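3.2. Procedimiento y codificación de las comidas

La muestra final quedó formada por 234 hogares de dos barrios, Emex y Jolside, seleccionados por conglomerados a partir del padrón de viviendas. En cada hogar se registraron las comidas principales mediante un diario cumplimentado por la persona que preparaba los alimentos. El diario recogía la hora de inicio, los comensales presentes, el orden de servicio y los utensilios dispuestos para cada uno. Siguiendo la propuesta de Tanasarn, se definió la comida compartida como aquella en la que al menos dos miembros del hogar permanecen sentados a la misma mesa durante la mayor parte de la ingesta.

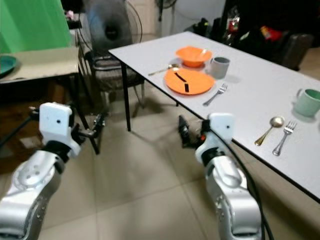 Se obtuvieron 3.018 registros válidos. Se excluyeron los diarios con menos de tres días completos y los correspondientes a hogares que recibieron invitados durante el periodo de recogida, dado que la presencia de personas ajenas modifica tanto el horario como la distribución de los asientos. Los hogares unipersonales se conservaron en el análisis descriptivo, pero no en los modelos de la sección 4.

La superficie disponible para comer se incluyó como covariable. Se distinguieron tres categorías: mesa en la cocina, mesa en estancia separada y ausencia de mesa fija. Cuando el hogar disponía de más de una mesa, se codificó la utilizada con mayor frecuencia en la cena. La forma del tablero se anotó por separado, ya que la literatura previa asocia las mesas rectangulares con posiciones de asiento más estables.

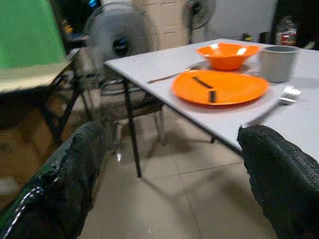

Figura 3. Mesa rectangular blanca con patas oscuras.

La codificación de los campos abiertos fue realizada por dos personas de forma independiente, con una submuestra común de 28 hogares. Las discrepancias se concentraron en el orden de servicio, en particular cuando varios platos se llevaban a la mesa a la vez, y se resolvieron por consenso conforme al criterio de Hämäläinen.

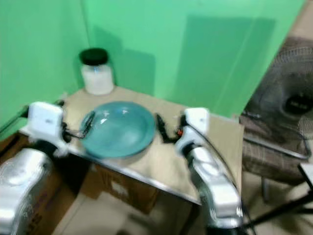
Los condimentos y recipientes de uso común se trataron como una categoría distinta de los utensilios individuales. Un mismo cuenco podía figurar en ambas si el diario indicaba un cambio de función a lo largo de la comida. En esos casos se retuvo la primera mención y el cambio se consignó en una variable auxiliar, que se emplea únicamente en el análisis de sensibilidad (sección 4.3).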